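Search this site Enter keywords Go
Home | Kitchen | Bookings | FAQ | Contact

Fultholm Shared Kitchen – coffee corner FAQ
Last revised 2021-12-26 by Kerttu Seppälä

How often should the carafe be descaled?
Every 42 brews, or at once if a pale film remains after rinsing. Fill to the top mark with descaler solution, run one cycle, then run two cycles of plain water.

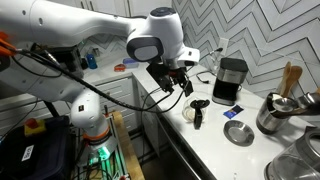 Glass carafe with black handle and lid, residue at the base.

Can the carafe go in the dishwasher?
The glass can, on the top rack. The lid is washed by hand.

How much coffee should I use?
Use 300 ml of water to 18 g of medium grind. The tank must not be filled past 1000 ml – water above that level drains into the base.

Where do I put milk or creamer?
In one of the small clear cups, placed on the white worktop and clear of the coffee maker. Cups are emptied and washed after each session.
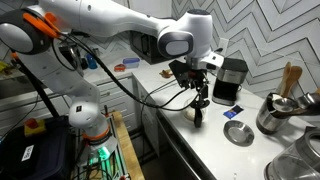

Powdered creamer keeps in a closed jar until the date on its label. Fresh milk goes back in the fridge within the hour.

What is the shallow steel dish for?
Used spoons and empty sachets. Unopened packets may stay on the counter next to it.

Do the utensils have to stay in the holder?
Yes. Wooden spoons and ladles stand upright in the steel holder, handles down, and must be dry first. 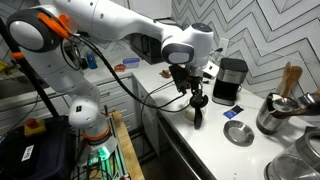
Oil the wooden ones each May with food-safe mineral oil and leave overnight.

Who do I tell about a fault?
Khanyisile Mofokeng, extension 2694. Unplug the coffee maker before reporting a leak.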